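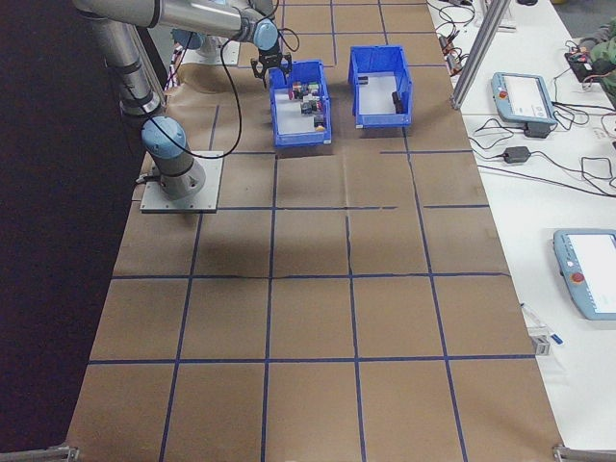

Slide 1. Arm at the corner of the blue bin, table gridded in tape

Thanks, and thanks to Anayeli for the slot before lunch. I have 8 slides and I'd like to finish early.

The title says "Expected Goals and the Manager's Excuse." I coached youth soccer before I did numbers, so I have made every excuse in this talk myself.

Slide 2. What we were promised
Expected goals was going to settle arguments. A shot goes in, a number comes out, and the pub goes quiet. Has anyone been in a quiet pub lately? Ask for hands. Wait.

What we got is a manager who loses 2-0 on Friday night and tells the press his side won on xG. Read the Tovar quote slowly. They had 1 shot from close in, a penalty they missed, and a lot of hopeful stuff from outside the box. The penalty alone is most of the total. Take it out and they were second best all night.

Slide 3. Small samples
Wonis sold a striker in January because he was "running hot." They had 50 shots to go on. I asked Leobardo Montes, who was on their staff then, how wide the error bars were. He said nobody drew any.

Don't be smug here. We did the same thing with our left back.

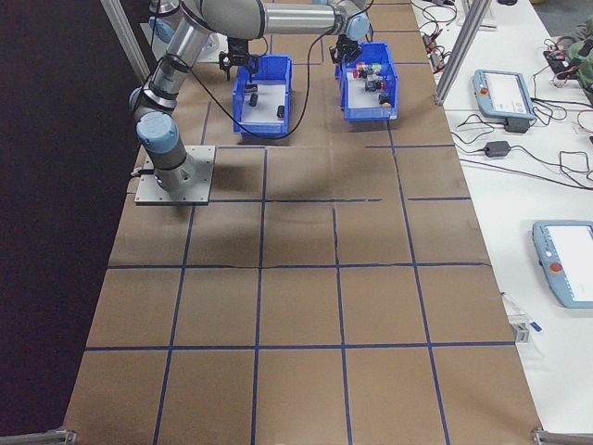
Slide 4. Brown paper, blue tape, bare squares in the near half

Pitch zones. Everyone cuts the field into boxes and everyone cuts it differently. Bokico's model and Gekov's model were given the same 123 shots from our league. They disagreed on which team had the better season. Same shots, same video.

Part of that is where you draw the lines. A shot one step inside a box gets a very different value from a shot one step outside it, and the person tagging it is watching a wide-angle feed in the rain. Smooth models handle this better, but they still start from where somebody clicked.

Pause for Meriem's question, she'll have one. If it's about tracking data: yes, it's better, and no, the second division can't afford it.

Slide 5. Defenders
Most cheap models know where the ball was struck. They don't know there were three men on the line. Play the clip twice — the sound is off, so talk over it. The number for that chance is high. I wouldn't have scored it, and neither would you.

Slide 6. What I still use it for
Whole seasons. 487 shots tell me something. I trust it on whether a team is creating from good areas over months. I don't trust it on one match, and I don't believe a graphic shown at halftime has ever helped anybody.

Oleksandra Pavliuk disagrees with me about halftime. She's on at two, go and hear her.

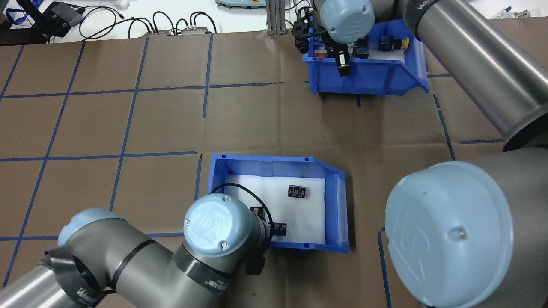

Slide 7. Three things to ask your analyst
Is the penalty in there? How many shots is this based on? Who tagged them, and did a second person check?
If the answer to the last one is a long silence, you've learned something for free.

Slide 8. Questions
Sekiguchi has the roaming mic. Repeat each question for the back rows. If someone asks about goalkeepers, say the post-shot numbers are a separate talk and I have doubts about those too. Handout is by the door.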